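Wrist camera exposure and finger pads, second pass

I spent most of July swapping fingertips on the Mutholm two-finger gripper, and I finally have enough data to write down which set stays on the arm. The short version is that the lit pads stay and the plain rubber ones go back in the drawer. The longer version has some camera settings in it that I would like to be able to find again.

The two sets under comparison are the Dededard flat rubber tips and the Wiswood translucent pads with internal lighting. Both bolt onto the same finger housings with two screws per side. The rubber tips are thinner, so the closing width has to be recalibrated after each swap. I forgot this once and got a run of weak grasps that I threw out.

The test object is a terry towel. I started with rigid blocks and both sets handled them without any trouble, so the numbers told me very little. Cloth is harder on a parallel gripper. The contact patch changes shape as the fingers close, and the material underneath can slide against itself even when the outer layer is held. Terry adds the loops, which compress a lot before the force reading starts to climb.

Procedure: towel dropped into a tray, arm moves over it, fingers close on whatever is in the middle, lift, hold, release. The controller is a Haque board running the stock position loop with a force cutoff on top. I left the loop gains alone for the whole comparison. Cutoff was 70 percent of the motor limit for both sets.

With the rubber tips the failure I saw most was creep. The grasp would look fine at the top of the lift and then the bunch would work its way down between the fingers during the hold. Raising the cutoff helped, but it also made the motor warm enough that I didn't want to leave it there. The Wiswood pads are softer and wrap a little more at the edges. Creep was still present on grasps that caught a single layer. On grasps that caught a thick bunch I stopped seeing it.

The problem with the lit pads is the camera. On auto exposure, the wrist camera meters on the glow and pulls everything else down, and the tray turns to mud. It also hunts as the fingers open and close. Locking exposure at 2000 microseconds with gain fixed fixed the hunting. The centers of the pads still clip to white at that setting, which I can live with, as I am not reading anything off them from this view. White balance is locked too. On auto it chased the cyan and the yellow of the towel drifted between clips.

Focus is a compromise. The lens is fixed, and I set it for a point a little past the fingertips. Folds near that distance show individual loops, while the far rim of the tray is soft. I tried moving the plane out toward the tray and lost the cloth texture, so I moved it back.

Still on the list: turn the pad brightness down in firmware and repeat the exposure sweep, and try a thin cotton cloth, where I expect the rubber tips to do better than they did on terry. I also want a stiffer cable clamp at the wrist. 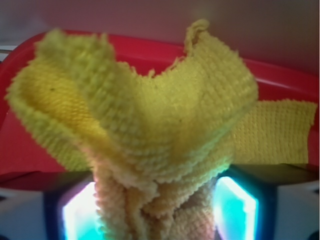 Wrist camera view, terry towel bunched between the lit pads over the red tray.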